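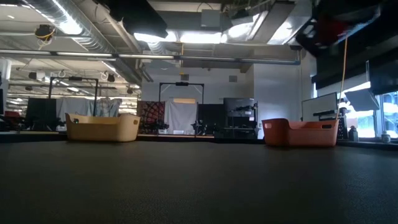
The table at Garniris with both baskets empty, beige to the left and orange to the right.

Garniris open afternoon, Nidgate

Garniris opened its robot lab to visitors on a Wednesday in July, from two until half past five. I went with a group from the Nidgate engineering evening class. We were let in by the side door on the car park and given a sticker and a sheet of paper with the running order on it.

Ditte Eskildsen runs the sorting work and did most of the talking. She kept the slides short. There were four of them, and the last one was a map of the toilets and the tea. After that it was all at the table.

The project is called Dokus. It deals with mixed small items: the robot looks at what is in front of it, decides which basket each thing belongs in, picks it up and puts it there. Garniris started on it two years ago with a customer that packs gift hampers, and the customer's items vary from week to week, so a fixed program for each shape was never going to last. The arms are taught from recorded examples. Ditte said they had used 697 recordings for the version we were going to see, and that the first 300 had been thrown away and done again after the lighting in the lab was changed.

Someone asked what was wrong with the first lot. She said shiny things looked different under the new lights and the arm kept closing its fingers a little to one side of them. You can follow that when you see the tabletop, which is dark and speckled and takes a pale glare from overhead.

The grip

We spent longest on the picking. People expect the difficult part to be moving the arm and it is mostly the fingers. Ditte passed a spare pair round. They were heavier than I thought they would be, with a thin pad glued on the inside face. Cifuentes, who make the pads, have sent three versions and the lab still uses the second.

Her advice was to watch the gap between the fingers just before they close. If the item is sitting in the middle, the lift will normally be good. If it is over to one side, one finger gets there first and pushes. With something rounded, that can be enough to roll it away, and the arm has to look again and start over.

From the gripper's side it is a close view. A yellow piece is upright between the two dark fingers, a red one is further back, and most of what is left is a dark surface.

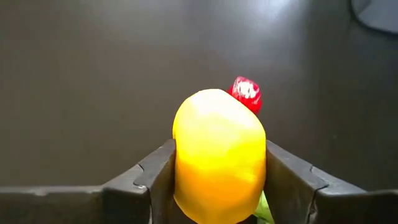
Questions from the afternoon

I wrote down the ones that got a proper answer.

How hard does it squeeze? There is a limit set for the whole session and it stays the same for every item. They would like it to vary, but they have not found a way that works with real fruit as well as plastic. For open days they leave the real fruit out of it.

What happens if it drops something? On the table, it tries again. On the floor, a person picks it up, and the run is marked as a failure even if everything else went well. Ditte was firm on that point. She said their numbers used to look a good deal better before they started counting the floor.

How many cameras does it need? They keep asking themselves this. Cameras on the ceiling give the whole table and cameras close to the fingers give the last few centimetres. One student in our group thought the ceiling view would be enough by itself. Ditte said they had tried that over the winter, and that small items were the trouble, particularly anything low that sits next to something taller.

Does it know what the things are? Not by name. It has been shown which sort goes in which basket and works from that. If you bring something it has never met, it will still choose a basket, and you may not agree with it. A man near the front offered his glasses case and was politely turned down.

Is it quick? No. A person would clear the table in a fraction of the time. The customer wants it for the night shift, when speed matters less to them.

Setting out the table

Before each run the baskets go back to their places, wide apart, and the items go out by hand towards the far edge. The lab has a book for this with 137 layouts drawn in pencil, and they work through it in order so that nobody is tempted to put things where the arm likes them. A simple layout can be two objects: a ball, yellow on the top half and red below, with a small green thing close by it on the right and the baskets out to either side.
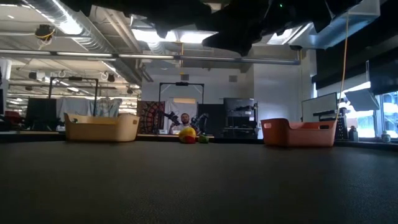
The layouts in the book get harder as you turn the pages. Early ones leave plenty of room between items. Later on they touch, and in the last section some are partly under others. Ditte said the arms do well up to the middle of the book and that she would not promise anything beyond it. We asked to see one from the back and she agreed to do it at the end if there was time, but the tea ran over and there wasn't.

A few practical notes for anyone going to the next one. The number 12 bus stops at the end of the road. There is not much seating in the lab, so ask for a chair when you arrive if you need one. Bags have to be left by the door. Photographs are fine but they ask you to switch the flash off.

Garniris plan to run another afternoon in the autumn, with the same table and, they hope, a newer version of Dokus. Places are free but need to be booked through the evening class office.

137 shares | 4 comments

Contact: Nidgate Engineering Evening Class, Room 6 | © Nidgate Engineering Evening Class. All photographs remain with the class and Garniris. | Back to top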